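Accueil Programme Intervenants Salle B Archives Contact

Partages : 16 Commentaires : 5

Notes de l'orateur : lecture des données de suspension sur une moto de vitesse
Taras Kostiuk, équipe Drorklow
3 mai 2019

Diapo 1. Périmètre

Se présenter en une phrase. Préciser tout de suite que l'exposé porte sur l'acquisition en essais libres, pas en course. Moteur et électronique d'aide au pilotage exclus, Vitalii Tkachenko en parle après la pause. Les exemples viennent des essais de Linomard et d'une séance privée à Hladun, même moto, deux pilotes (Yurii Kushnir et Benjamín Ibarra).

Diapo 2. Chaîne de mesure

Un potentiomètre linéaire sur la fourche, un autre sur l'amortisseur arrière. Pression de frein avant et arrière, vitesses de roue, angle de papillon, centrale inertielle sous la selle. Signaler que le capteur de fourche est monté à gauche et que l'on suppose les deux tubes solidaires. L'hypothèse tient tant que les tés sont serrés au couple. Ne pas détailler le conditionnement du signal, renvoyer à l'annexe distribuée.

Diapo 3. Mise à zéro

Deux références possibles : moto suspendue, roues libres, ou moto au sol sans pilote. Nous utilisons la première. Le zéro se refait après chaque changement de ressort et après chaque chute. À Linomard, le zéro arrière avait été repris au sol par erreur le vendredi matin, et toute la première séance de Kushnir était décalée de 5 mm. Montrer les deux courbes superposées. Laisser le temps de lire l'axe.

Diapo 4. Histogrammes de vitesse de tige

Rappeler la convention : compression en positif, détente en négatif. Séparer basses et hautes vitesses à 155 mm/s. Ce seuil est le nôtre, il dépend du clapet et ne se transpose pas à un autre amortisseur. Un histogramme seul ne permet pas de régler une moto, il sert à comparer deux sorties sur le même tracé, avec le même pneu et une quantité d'essence voisine.

Commenter la dissymétrie sur la fourche d'Ibarra : la détente basse vitesse est trop fermée, la fourche ne remonte pas complètement entre les deux freinages du secteur 2. Il décrivait un avant « lourd » à la remise des gaz. La courbe de position confirme le diagnostic. 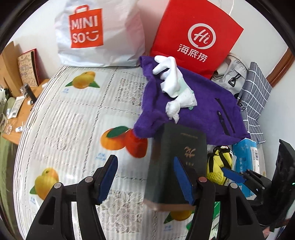
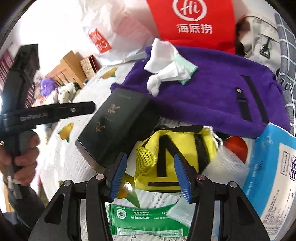
Diapo 5. Position au point de corde

Définir la fenêtre : de la fin du freinage à la première ouverture de papillon supérieure à 5 %. On calcule la position moyenne avant et arrière dans cette fenêtre, virage par virage, puis l'assiette qui en résulte. Tracer l'assiette en fonction de l'angle et non du temps.

Si la question vient : oui, le pneu compte dans la hauteur, environ 30 % de l'écart constaté entre les deux gommes à Hladun. Nous ne corrigeons pas en piste.

Diapo 6. Cas Kushnir, épingle du secteur 3

Symptôme : la moto élargit à l'accélération. Premier essai, deux clics de compression arrière, sans effet mesurable. Deuxième essai, précontrainte arrière augmentée d'un tour. L'assiette revient dans la plage visée, le pilote ouvre plus tôt, mais le train arrière rebondit à l'entrée du virage rapide. Réglage conservé pour la séance suivante, avec une détente fermée d'un clic.

Ne pas donner le gain au tour. Les conditions de vent avaient changé entre les deux sorties.

Diapo 7. Procédure au stand

Bohdan Skoryk décharge les données dès l'arrêt moteur. Le pilote parle avant de voir les courbes. Une seule modification par sortie, notée sur la feuille avec l'heure et la pression des pneus à chaud. Les fichiers portent le numéro de sortie, jamais le nom du réglage.

Diapo 8. Limites et suite

Pas de mesure directe de charge verticale. Flexion du bras oscillant négligée. Campagne prévue à Oken en juin avec un second capteur de fourche, afin de vérifier l'hypothèse de la diapo 2.

Questions. Garder la courbe de la diapo 4 à l'écran.

Précédent Suivant Retour au programme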